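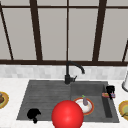 Figure 5. Sink layout, front view, with the target marker displayed.

5. Configuring and running the sink task

This section covers the sink task in the Cerkau benchmark, as used for the policy comparison described in the Sostley method notes. It assumes that the simulator is installed and that the Allimham policy server answers on the local machine. If it doesn't, go back to Section 3 before continuing.

The task is a tabletop-style pick-and-place problem in a kitchen setting. The policy receives rendered views and the gripper state, and returns a short chunk of end-effector motions. Scoring is done from simulator state and never from the rendered views.

5.1 Loading the layout

1. Open the task file and set the layout to "sink". The countertop, basin, drainboard and faucet are fixed bodies. Do not assign them mass.

2. Set the object seed. Each seed selects the food items and small objects and gives their starting poses. The published comparison uses 158 seeds for evaluation. Keep these separate from the seeds used for training.

3. Turn the target marker on or off. The marker is a red sphere with no collision geometry. It is drawn in the front view only and can cover part of whatever lies behind it.

Caution: The marker must be off when recording observations for training. A policy trained with the marker visible will learn to follow its colour, and the results can't be compared with ours.

4. Let the objects settle for 182 physics steps before the first observation is stored. Shorter settling periods leave tall items rocking on the plate rim.

5.2 Checking grasp contact

Run one scripted episode before loading a learned policy. Stop it at the grasp phase and inspect the overhead view.
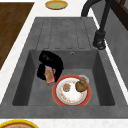

The contact log should list both fingers against the same body. If only one finger is listed, the grasp offset is wrong for that object class. Correct it in the object table and repeat the episode. Do not raise the finger friction to compensate - it hides offset errors and changes the release behaviour.

Plates are handled as separate rigid bodies even when stacked. A stacked pair that drifts with no gripper contact usually means the solver tolerance was changed from its default value.

5.3 Running the comparison

5. Start the Parisi baseline first, using the same seed list and the same control rate as the learned policy.

6. Set the episode limit to 1000 control steps. An episode that reaches the limit is scored as a failure, whatever the object pose at that point.

7. Set the action chunk length to 6. Longer chunks ran faster in our trials but corrected poorly near the basin walls, where the fingers have little clearance.

8. Store the front and overhead views at matching step numbers. Both are needed for failure labelling, as the fingers are often hard to judge from the front.
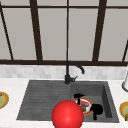

Dark, unshaded fingers in the front view are a rendering setting and have no effect on contact. If shaded fingers are required, enable full materials for the robot body and re-record the whole set. Mixing the two settings within one training set lowered the success rate in our tests.

Note: Colour variation on food items and plate rims is part of the randomization and should be left enabled for all reported runs.

5.4 Resetting between episodes

9. Open the gripper and raise it clear of the basin before the object poses are rewritten. Resetting with the fingers closed can leave an object inside the finger geometry, and the solver will throw it out at high speed.

10. Confirm that the gripper state reads "open" and that the contact log is empty for both fingers. 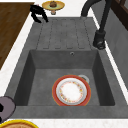
11. Load the next seed and repeat from step 4. Write the results file after every episode so that an interrupted run can be resumed from the last completed seed.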